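Beverage can

A beverage can is a small metal container made to hold one portion of a drink, such as soda, beer, juice or an energy drink. Most of them are made of aluminum, and in many countries they are collected after use and melted again.

Parts

The can has a body, a base and a lid, which is also called the end. The body and the base are formed from one piece of metal. The lid is put on after filling and carries the pull tab. 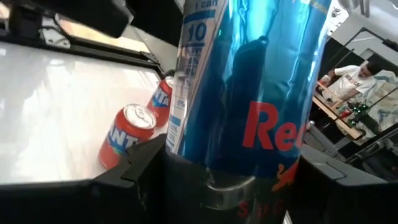

A Red Bull can next to two red Fanta cans on a white tabletop.

The printing goes directly on the body. It usually gives the brand, the flavor, the ingredients and a nutrition panel. On a curved surface only a part of a long name can be read from one side, so many brands repeat their logo.

Standing and lying

A can stands on the narrow rim of its base. The inside of the base is curved upward, and this shape helps the thin metal to resist the pressure of the gas. When a can lies on its side it rolls easily on a smooth table. Both ends are then easy to compare: the lid is flat with a recessed center, and the base has a rounded edge.
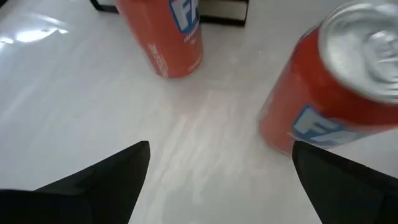

Display and storage

In shops and offices, cans are often placed in a single row with the logo to the front. The handbook of the drinks seller Vadico, written by Evaristo Arriaga, advises a gap of 2 centimeters between cans on an open shelf. Full cans should be kept away from frost and strong sun.

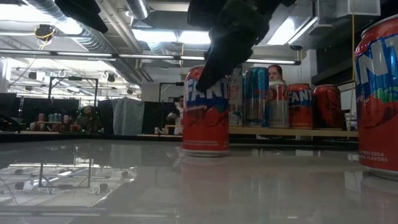

Fanta Strawberry on a glossy tabletop, with a row of other cans on a light wooden shelf behind.

See also: Bottle cap, Pull tab, Soft drink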